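Buying for the second year: an interview with Estrella Medrano

23 January 2026

Estrella Medrano runs equipment planning at Arellano, a small automation company that trains manipulation models for customers who assemble and service electrical goods. She came up through purchasing, first for a food packaging plant and then for a contract electronics shop, and she still keeps her budget in a spreadsheet she started at the second of those jobs. I asked her how a company of that size decides what to buy, what to rent and what to leave alone.

Her first budget at Arellano was drawn up before she had seen the work. "I was handed a list," she says. "Two arms, a controller, a safety enclosure, workstations. It looked like a list from any integrator. What I noticed was that there was almost nothing on it under a thousand dollars, and in my experience that means somebody has forgotten most of the job."

What had been forgotten, in her account, was everything that gets touched. The company collects a large share of its training material with hand-held grippers, worked by a person at a table, and only moves to the arms for testing. The arms had been priced carefully, with three quotes and a spare joint module. The hand-held units were down as a single line with no spares, no replacement fingertips and no cables.

"The arm sits there and behaves," Medrano says. "It is the cheap parts that stop you. A fingertip pad wears, a cable gets bent the same way all day, and the person at the table has to put the thing down. If you have a pad in a drawer you lose a few minutes. If you don't, you lose the week it takes to ship."

Her rule now is that every hand-held unit is bought with a kit of parts that goes on the same purchase order. The kit has pads, a cable and a bag of screws. She had wanted to make the kit a separate line and was talked out of it by Yhon Puma, who leads the collection work. His argument was that a separate line gets cut.

Puma joined us for part of the conversation. He is less interested in the price of things than in the time they take up, and he has pushed Medrano to budget in table hours. "Give me a table, a person and a pair of grippers and I can tell you what we will have at the end of the month," he says. "Tell me you bought a faster computer and I can't tell you anything."

The two of them have settled on a planning unit they call a station. A station is a table with a work surface, a pair of grippers, the computer that records from them, and the objects for whatever task is being worked on. When a customer asks for a new task, Medrano prices it as stations multiplied by weeks and adds objects at the end. She says it is crude, and that customers understand it at once.

Objects turned out to be a harder line than either of them expected. For a task with power strips, Puma wanted a variety of shapes and socket layouts, and he wanted enough of each to replace them when the contacts loosened. Medrano's first order was 20 strips. It was too few, and the second order cost more per strip, plus a second round of shipping. She now asks for the whole list of objects before a task starts and buys it in one go.

"Yhon's people would walk to the hardware store if I let them," she says. "They would buy one of this and one of that, on a personal card, and I would get the receipts in a pile in June. I don't mind the store. I mind finding out in June."

Puma does not dispute this. He points out that some of the useful objects came from those trips, and that a catalog order tends to bring a box of things that all feel the same in the hand. The compromise is a petty cash limit of up to $700 for each task, to be spent without asking, with receipts photographed the same day. Medrano says most tasks come in under it.

The work surfaces are another small thing that took a while to get right. The tables themselves are ordinary. On top goes a sheet of white foam board, which gives a plain background and is kind to whatever gets dropped on it. It also scuffs. Medrano had planned on one sheet per table per year. Puma replaces them when the marks start to bother him, and he says he is not bothered easily.

"I asked him for a number and he said 'when it's dirty,'" she says. "So I put in a number myself. It's foam board. There are places in a budget where you should not spend an hour of anybody's time."

On the larger purchases she is slower. Last year the company looked at two suppliers for its next set of hand-held units. One was Skendel, which builds to order and quotes a long lead time. The other was Solteo, which keeps stock but charges for calibration every time a unit goes back. Medrano laid out both over two years, including the days a unit would be away from the table. Skendel came out ahead, by less than she had expected.

"The sticker price was the wrong place to look, and I knew that, and I still looked there first," she says. "Solteo was cheaper on the day. After two calibrations it wasn't. But if we had needed units in a hurry I would have bought Solteo and not felt bad about it."

They bought Skendel, and ordered 3 pairs where the plan called for two. The third pair was an argument. Medrano had money for it only if a planned computer was pushed back. Puma wanted the pair as a spare. The finance side wanted it in use from the first day, on the grounds that a spare is an asset doing nothing. In the end it went on the shelf for the first quarter and after that was used to start another station.

I asked whether she would do the same again. She would, with one change: she would write down beforehand what the spare was for and when it would stop being a spare. "We had the same conversation four times, and each time people remembered the last one differently. One sentence in the purchase request would have done it."

Computers are the line she watches most closely at the moment. The recording machines do not need to be fast, but they need ports, and they need disks that can be swapped by a person who has other things to do. She has stopped buying the same model for recording and for training. The recording machines are now bought used, from a reseller, with new disks.

Storage grows faster than anything else in the plan. At the last count the company held 1268 recorded sessions from one customer's task alone, and that customer, a maker of panel hardware called Prullura, wants everything kept for the length of the contract. Medrano had priced storage as equipment. She now prices it as a service and passes it through, with a line on the quote that says so.

"People do argue with that line," she says. "They will accept the grippers and the hours without a question, and then they see storage and want to talk about it. I'd sooner have the talk before we sign."

Some of what she has learned applies to the room as much as to what is in it. Floor space was never in the first budget. Each new station needs walking room, somewhere for the cables to go and somewhere for the boxes things came in, which have to be kept while the warranty runs. Puma marks positions with tape so a table can be put back where it was. The tape is on the budget too, under consumables, with the foam board and the pads.

I asked both of them what they would tell a company planning its first year of this kind of work.

Puma said to borrow or rent one pair of grippers and run a real task for two weeks before ordering anything. "Pick a task you don't like," he said. "Plugs and sockets are good. They are fussy and you find out quickly what your hands get tired of." He would also have the person who does the buying sit at the table for a day.

Medrano did sit at the table for a day, in her second month. She says her wrists hurt and she came away with a page of notes, most of them about cables: how heavy they were, which way they left the back of the gripper, where they ended up when she reached across. Cable sleeves went on the next order.

Her own advice was about timing. She would hold back a fifth of the equipment money until the first task is finished, and she would say so in the budget in plain words, so that it doesn't look like money left over. In her first year she held back nothing, and had to go and ask for more in the autumn – an uncomfortable meeting, she says, although she got it.

This year's plan has two new stations in it and no new arm. The arm was on Puma's list at one point. He took it off himself after working out how many hours the present ones stand idle. 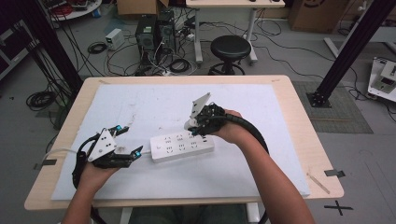 Hand-held grippers at work on a power strip task at Arellano.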